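We use cookies to improve your experience. Accept | Manage settings

When the gripper lets go too early
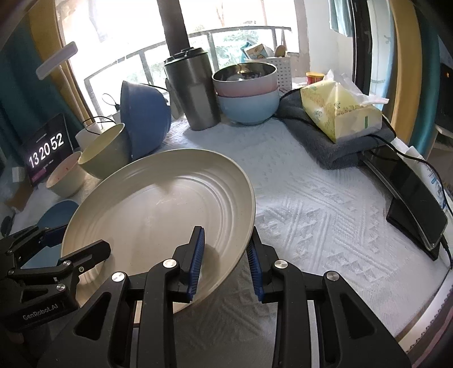 The trouble began in March, on the table-clearing job at Mamura. Plates kept slipping. "Same point every time, just after the lift," says the engineer who ran the work and asked not to be named. "You'd hear it before you saw it."

First suspect: the finger pads. Swapped them. No change. Then the grip force, turned up until a bowl cracked. "That was a bad afternoon. I turned it straight back down."

The real fault was in the logs. Of 654 lifts, 14 had a gap where the jaw reading froze for a moment and then jumpd. The software, built on a package called Diritz, took the jump as "object gone" and opened the jaws. So a plate that was held fine got dropped.

"It did what we told it. We'd told it something stupid."

And the safety side? Short pause. One drop sent pieces off the table, close to somebody's hand. No injury. They stopped work for 11 days and wrote a new rule, if the reading freezes, hold and wait. Nobody reaches in untill the power is off.

Any drops since? "Two. Both were me, carrying them to the sink."

Share 364 | Comments 11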